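Home | Reviews | Motion | Grippers | Bench tools | Archive

Stititz parallel gripper kit, with the Stovel simulation package

Posted 2/14/23 by Eleri Phillips
Print this page | E-mail this page

I bought the Stititz kit to put on the end of a small desktop arm I have been building in the spare room. The arm is my own design and not a very good one. The wrist is the weakest part, so the gripper had to be light and I needed to know how it would behave before I hung it out there. The kit was sold with a license for the Stovel simulator, and that decided the purchase for me.

The box contains the palm housing, two fingers, one servo, a rack and pinion set, a driver board, a bag of fasteners and a printed sheet. The sheet covers mechanical assembly only. Wiring and software are on the maker's site, in two separate documents that disagree on which connector is the servo output. The second one is right.

Assembly

The rack drops into a channel in the housing and the pinion is held by a shoulder screw from underneath. Fit the pinion before you close the housing. The sheet has these steps the other way around, and following it means taking out four screws you have just put in. The channel on mine was tight at one end. A few strokes with a fine file cleared it, and the rack then ran freely under its own weight.

The fingers bolt to carriers. There is slop in the bolt holes, enough to put the tips out of parallel if you tighten them in the wrong position. I closed the fingers on a steel rule, squared them by eye and tightened them there. After that the faces met along their whole length when I checked them against a lamp. Two dowel holes would have fixed this at the factory.

The supplied thread locker is a small sachet and it was dry when I opened it. I used my own.

Driver board

The board takes USB or serial. Over USB it was recognized without a driver on Linux. Commands are plain text, one per line, and the board returns position and motor current on request. Current is the useful one. With it you can close until the reading rises and stop there, which is all the force control a kit at this price will give you.

The firmware has a soft stop at 82 percent of the current limit. It can be raised, but I left it alone. The servo gets warm enough where it is.

Simulation

Stovel loads the gripper as a ready-made model and lets you set up a boxed workspace for it with flat floors and walls. The default shading is plain and I did not change it. For checking reach and clearance, plain is fine, and it runs quickly on an old laptop. I spent most of my time in the view from behind the palm, looking out past the fingers to the far corner, with the gripper open and the floor clear.

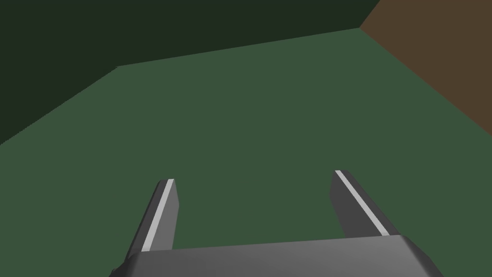
The collision model is better than I expected. Each finger is treated as a solid block with its own contact face, and the housing is included too, so a low approach with the wrist tipped down is flagged before the palm touches the floor. My first path failed on this. I would have found the same fault on the bench with a scraped housing, so the license has already earned back part of its cost.

Friction is where it falls short. There is a single coefficient for the pads and it applies to everything. A smooth metal pin and a rubber foot are held equally well in the simulator, and on the real gripper they are not. I set the value low and treat a successful grasp as a maybe.

Finger travel in the model matches the hardware at both ends. The speed does not. The simulated fingers close faster than the real ones, and if you run a timed sequence straight from the simulator the arm will lift early. I put a wait of 60 milliseconds in my script after each close command, and then replaced it with a check on motor current – a better method in any case.

Export is to a plain joint list or to the Kitberg format. I used the joint list. It needed a short script to change the units, as Stovel writes radians and my controller wants degrees. There is no setting for this.

Compared with the Tavares

I had a Tavares gripper on the previous arm. It has a stronger motor and metal gears, and its fingers were aligned out of the box. It is also heavier, and my wrist joint sagged visibly at full extension with it fitted. No model was supplied, so I drew one myself and never got the jaw geometry quite right. For a stiff arm I would still take the Tavares. For a light one, the Stititz.

Faults so far

One stripped screw in the housing cover, which was soft. One loose crimp on the servo lead, remade in a minute. The pinion has picked up a slight click near full open. I have had the cover off and could see no damage to the teeth, so I will run it as it is and look again at the next strip-down.

Spare fingers are sold in pairs. Spare racks are not listed, and I have written to ask about them. No reply yet.

Good: low weight, current readback, usable model with matching travel.
Bad: assembly sheet, finger alignment, single friction value, no spare racks.

Comments (2) | Share (2)
Print this page | E-mail this page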